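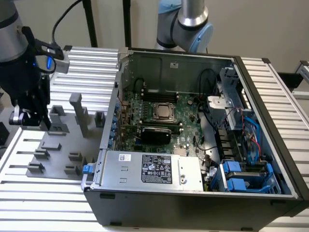
Figure 4. The two-arm cell with a desktop tower on its side, side panel off. The fixture plate is on the left.

4.2 Picking the next part when the case is crowded

So far I've talked about the planner as if every part were equally easy to get at, and anyone who has ever opened up an old desktop knows that's a fantasy. Towers like the one in Figure 4 are packed. You've got the power supply lying across the front of the open case, a drive cage standing up on the right, and data cables running down from it (my least favorite objects in the whole project). Meanwhile the processor, which is the thing our recycling partner Candinitz really wants back in one piece, sits near the middle of the board.

My first try was a fixed order written by hand. It worked fine on the one model I wrote it for and fell apart on nearly everything else. So I switched to what I call reach scoring. Before each move, the planner takes every part it has found and asks how much free space a gripper finger would have on the way in, how many cables cross that path, and which of the 2 arms could get there without bumping the other one. The highest score goes next. Then we scan again and start over, which sounds wasteful (and it is, a little!), but cables shift every time you touch anything, and a plan made two moves ago is mostly wishful thinking.

The fixture plate matters more than I expected. I'd treated it as furniture in the early Nerneck version, just a place to put holders. Once I moved it right up beside the case, the left arm's trips got a lot shorter, and I could drop a whole set of ugly special rules about swinging over the case wall.

We ran the method on 298 removal attempts spread over 25 towers, all from the Paredes batch. Reach scoring got the part out cleanly in 72 percent of them. Most of the misses were cables: either the detector lost one against a dark background, or it saw the cable just fine and guessed wrong about where the other end was plugged in. I've kept both kinds as failures in the totals, even when a second attempt fixed things.

One caveat before the ablations. The scoring weights were tuned on the Lillden towers, which have roomier cases, and I didn't retune them for this batch. I suspect the cable term is too low for cases this tight, and Section 4.3 looks at what happens when you raise it.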